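Letters, sorted

I have reached the age at which I own foam letters and no children. They came in a bag of 40 from a shop that was closing down, and I bought them on the theory that a person can always use an alphabet. Ksawery asked what for. I said spelling.

The bag has since lost its zipper and a good part of its vowels, so this month I decided to sort what I could find. My first system was alphabetical, which fell apart when I realized I had no strong feelings about whether a little g goes before or after a big one. Berhanu suggested sorting by color, onto plates, the way his mother sorted buttons. I liked that. Plates are honest furniture – you put a thing on one and it stays put.

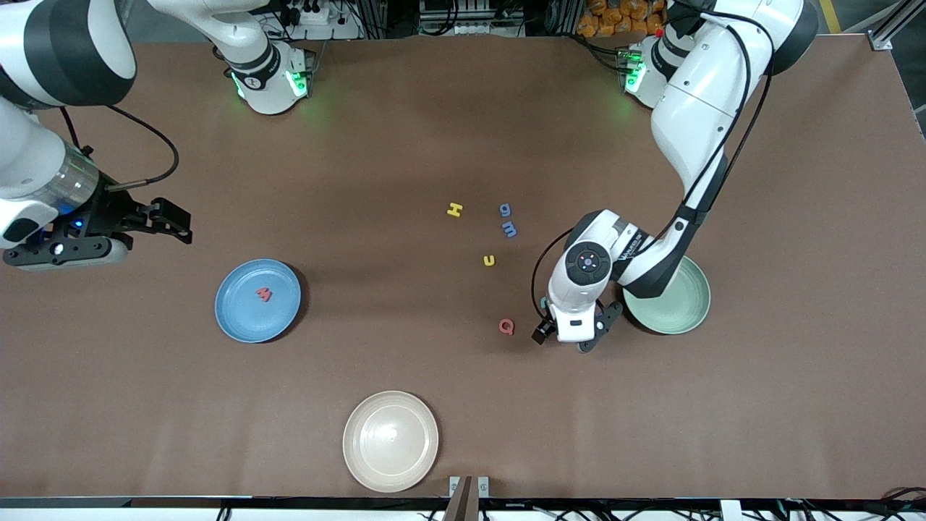
The red M got the blue plate, and yes, I know. Color sorting would go better if I owned a red plate. I don't, and I'm not buying crockery for the sake of a consonant. The yellow H and the yellow u at least belong together, though they make a poor word – "uh", or "hu" if you're feeling grand.

Still missing: every E. I've checked under the couch twice.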